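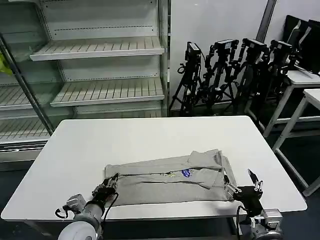 The Blue Tint on Your Receipt

My last pair of glasses cost me $97 more than I meant to spend, and I said yes to every dollar of it in under a minute. The woman at the counter was pleasant. She had a little laser pointer and two sample lenses, and she shone the pointer through each one onto a card. Through the plain lens the violet dot came out bright. Through the treated lens it all but vanished. "And that's what's hitting your eyes all day," she said.

I work at a screen. I get headaches. I bought the coating.

It took me until I was sitting in my car to wonder what the pointer had to do with my laptop. A laser pointer is not a laptop. The light in it sits in one narrow band, and a filter cut to stop that band will stop it beautifully. Most of what a screen puts out is somewhere else on the scale, and a lot of it goes straight through. The card trick was a good demonstration of what the lens does to a laser pointer.

So I started asking around, and the more I asked, the more I felt like a person who had paid for rustproofing.

Start with the claim itself. The pitch usually comes in two halves. The first is that blue light from screens causes eye strain. The second, said in a lower voice, is that it may be harming the back of your eye over time. There's often a third about sleep, if you look tired.

On strain, the published trials that compared filtering lenses with ordinary clear ones have mostly found little or no difference in how people's eyes felt after working at a computer. The reviews that pull those trials together complain, fairly, that many of them were short and small. That is a reason to be careful about saying the lenses can't help anyone. It's a strange reason to sell them to everyone.

On damage, a phone or a monitor is dim compared with the sky. Go outside at noon in winter and you'll take in far more blue light than your desk can offer, and no one at the counter has ever told me to stop going outside.

Rosalba Lo Presti has been an optometrist for most of her working life, the last stretch of it in a two-room practice above a bakery. She doesn't stock a blue filter and will order one if a patient insists.

"They come in with tired eyes and they want it to be the light," she told me. "What I see is dry eyes, old prescriptions, and people who haven't looked farther than their own hands since breakfast. You blink less when you stare. I can do something about that. I can't charge much for it."

She checked my glasses while I was there. The coating was on, as promised. The reading part of the lens was set too low for the way I hold my head at a desk, and I'd been tipping my chin up for months to find it. She had me sit the way I sit at work and marked the lens with a felt pen. The gap between where my eye was and where the lens wanted it to be was plain even to me.

"There's your headache, maybe," she said. She wouldn't go further than maybe, and I noticed how unusual that word had started to sound.

I wanted the other side, and got it from Alfie Yeoman, who runs Yeoman Optical, a family chain with a sales floor I'd call handsome. He was a good sport about the whole thing. He sells a filtering coating called Prerley, and he says it's one of the most popular add-ons in his stores.

I asked him if it worked.

"Patients tell us they like it," he said.

I asked if that was the same thing.

"If somebody puts them on and feels better, I'm not going to argue them out of it."

I have some sympathy for this. Comfort is a slippery thing to measure, and a person who believes in their glasses may well wear them more and squint less. But you could say the same about a copper bracelet, and the pharmacist doesn't ring up a copper bracelet as part of your prescription. The trouble with the coating is where it's sold. It comes at the end of an eye exam, from a person standing in a room with medical equipment in it, and it borrows all of that.

Yeoman also made a point I hadn't considered, which is that the filter is often bundled. In his stores Prerley comes with the anti-glare layer and the scratch layer in one package, so a customer who says the coating helped may be right about the package and wrong about the part. Anti-glare does something you can see for yourself. Hold up a treated lens next to an untreated one under a ceiling light and look at the reflections. I asked if I could buy the anti-glare without the filter. I could, he said, but it would need to be a special order, and it would cost a bit more.

I asked him to repeat that, and he did, cheerfully.

Pauline Mottram spent years on the lab side, running the machines that edge and coat lenses for shops like his, and she is retired now and says what she likes. According to her, the filter is among the easiest things a lab can add. Some versions are a dye in the lens material, which arrives at the lab already in there. Others go on in the same chamber as the anti-glare. She remembers when the requests began to climb. There was no new study pinned to the wall, she said, just a new box to tick on the order form.

What bothered her more was the testing. A shop that wants to know how much blue light a lens blocks can send it off and get a proper curve, showing how much gets through at each point on the spectrum. Very few ever asked. They had the pointer and the card, and the supplier gave those away free.

I did ask. I wrote to Vukotance, which makes the coating on my own pair, and requested the curve. I got back a brochure. I wrote again and was sent the same brochure with a letter on top, signed by a customer care team, telling me the product had been "developed with today's digital lifestyles in mind." The brochure promises a study of 500 wearers. A footnote explains that these wearers were surveyed by the company, after purchase, on whether they were satisfied. Nothing in it mentions a comparison group. I'd be satisfied too, on a survey. I didn't want to have wasted $97.

Sterkora, a rival, was better. It sent me a real graph, with an axis and everything, and the graph showed a lens that stops a good deal of light at the far violet end and then lets nearly everything else by. That's a perfectly respectable lens. It also matches what Mottram told me to expect from any filter that looks almost clear. If a lens took out most of the blue it would have to look yellow or amber, and people don't want to go to work in amber glasses. So the version that would do the most filtering is the one that doesn't sell, and the version that sells does so little that you can't tell by looking at it. You have to be shown with a laser.

As for sleep, I'll give this one a bit more room. Bright light late in the evening can push back the body clock, and blue light seems to do more of the pushing. That much is well supported. Whether a nearly clear lens blocks enough of it to matter is a separate question, and the trials I could find went both ways. My phone has a setting that turns the screen orange at night. It was free, and I'm not sure it works either. Reading a book under a lamp has done more for me, though that may be the book.

The person who changed how I shop was Somtochukwu Nnaji, who teaches opticians in training and makes them practice the sales conversation out loud. She plays the customer. Her students are allowed to offer any add-on they like, provided they can finish one sentence: "You'll notice this when..." Anti-glare passes. You'll notice it when you drive at night. Thinner lens material passes, if the prescription is strong. Scratch resistance passes after a fashion, when you clean them on your shirt.

"Then they get to the blue filter," she said, "and they start saying 'your eyes' a lot."

She doesn't tell them not to sell it. She has former students working in stores with monthly targets, and she knows how long they'd last. One of them, she told me, sold 2870 dollars' worth of add-ons in his first December and called her up, unsure whether to be proud.

I tried the sentence on my own account when I went back to have the lenses remade. The optician there, Ryan Goodall, was young and quick and had clearly given the talk many times. He offered me the filter. I asked when I'd notice it.

He thought about it, to his credit. "When it's on the receipt," he said, and laughed, and then looked over his shoulder.

I had the reading height fixed and took the plain anti-glare, special order. The new pair has been on my face for a few weeks. My neck is better. The headaches come less often, or I think they do, and I'm aware that's exactly what the brochure people said on their survey. I did change 2 things at once, and I've also been getting up to look out of the window more, on Lo Presti's orders, so there's no telling which of them deserves the credit.

The old pair is in the glove compartment as a spare. I tried them on again at a red light the other evening. If you tilt them there's a faint blue sheen on the front, from the light that bounces off. It's quite pretty.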